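Keep the Kitchen Door

By Tarmo Rozīte

241 shares | 6 comments

My landlord wants to take down the wall between my kitchen and my living room. He sent the drawings on a Tuesday in May, and I have until the end of the month to say what I think. I think he should leave it alone.

Open plans sell apartments. In the Hubáček building down the street, every unit was opened up, and the rents rose by $70 a month. I have eaten dinner in two of them. You hear the dishwasher through the whole meal, and the couch smells like onions the next day.

A kitchen is a work room. Things pile up in it while people cook, and they should be allowed to stay there until somebody has the energy to deal with them. A door makes that possible.

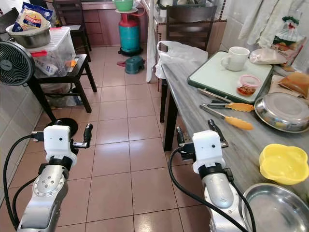
A cluttered home kitchen with a tiled floor.

People tell me a wall cuts the cook off from the guests. I cook most nights and I like being cut off for an hour. Anyone who wants to talk can come in and peel potatoes.

There is also the matter of heat. My apartment is 800 square feet, and in winter I warm one room at a time. Without the wall I would be paying to heat the stove and the sink all evening.

I wrote back and asked him to fix the hinge on the door instead. It has been sticking for a year.

6 comments | Share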